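Egg storage, revisited

Posted Dec 31, 2022

In September I wrote a short post on how I store eggs, and it drew more correspondence than anything else on this site, including the boiler series. Most of it concerned the tray. Some of it concerned whether eggs should be in the fridge at all, which I will deal with first and briefly.

I keep mine in the fridge. The kitchen faces south and the temperature on the worktop moves too much over the course of a day. An egg kept at a steady temperature does better than one that warms up and cools down, and the fridge is the only steady place I have. If you have a cold larder, use the larder. Once an egg has been chilled I leave it chilled until I need it, apart from the half hour before baking.

Not the fridge door, though. The moulded rack in mine has deep narrow holes, and large eggs sit high in them and knock against the shelf above when the door is shut. I took the rack out and the space now holds mustard.

That leaves the tray. I have used three kinds over the past few years.

The first was a hard clear box with a lid, sold under the name Wivetti. It stacks well and wipes clean. The cups are too shallow, and the eggs rattle when the box is carried. The lid also holds damp, and I found droplets on the inside of it most mornings. I now keep screws in it.

The second was a wire holder from Delaunay, which looks well on a counter and has no other merit I can identify. The wire is thin enough that all the weight of the egg rests on four points. Two eggs cracked in the first week. It also takes up as much shelf space empty as full.

The third is the ordinary moulded tray with open cups, and it is what I have settled on. Each cup touches the egg over a wide band, so the load is spread. The walls between the cups are high enough to stop neighbouring shells meeting. It costs next to nothing, and when one gets egg on it I replace it. Reiko Ikeda wrote to say that she cuts hers down to fit a narrow shelf, using kitchen scissors and cutting along the valleys between the cups. I have tried it and the cut edge holds up better than I expected, provided you stay in the valley and do not clip the cup wall.

On loading. I set the tray on a covered table with clear space on either side. A cloth is better than a bare worktop, where a loose egg will roll a surprising distance. I fill the back row first and work forward, so that my hand does not pass over eggs already at the front. Pointed end down, wide end up. The air cell is at the wide end and I would like it to stay there.

Each egg goes down into the cup until it stops, and is then let go. Pressing it is unnecessary. If it rocks, lift it out and turn it a little before trying again, as shells are not perfectly even and most will find a position that holds. Any that will not settle go to one side and are used that day.

Pink tray, pale orange contents, in various states of loading:

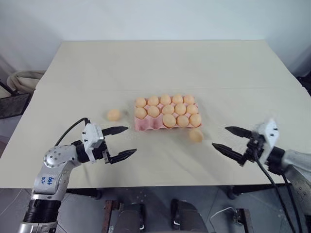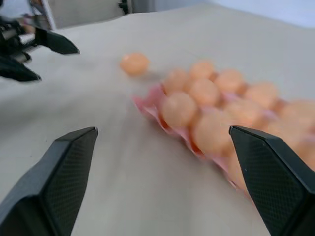
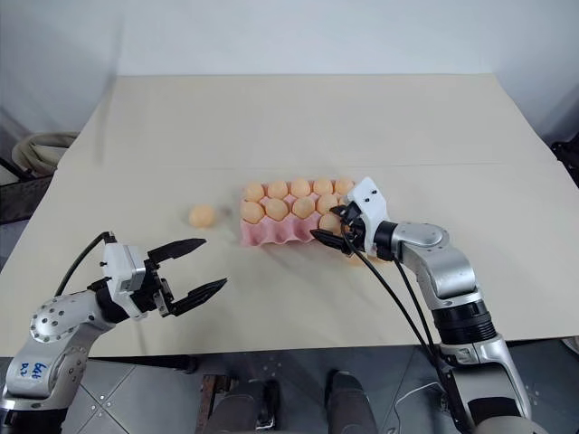 Two further points came up in the letters.

Rotation. Several readers write the date on the shell in pencil. I used to, and gave up when I noticed that I never read it. My present system is that new eggs go in at the back and I take from the front right corner, moving left. It fails when somebody else in the house takes one from the middle, and I have no fix for that. A separate tray for each batch would work but I do not have the shelf depth.

Carrying. A full tray flexes when lifted by its short ends. Put one hand flat under the middle and use the other only to steady it. If the tray has been in use for a month or so it will have softened, and I would slide a thin chopping board underneath before lifting it at all. The same applies when moving a tray from a high shelf, where you cannot see the underside.

A reader asked for the make of the scales I mentioned last time. They are Skerkano, the flat model, and they read to the gram up to 1,000. I had five eggs on them this morning for a sponge and they came to 554 with the bowl. I did not weigh the bowl separately, so that figure is of limited use to anyone.

The next post goes back to the boiler. The replacement valve has arrived and the thread is wrong.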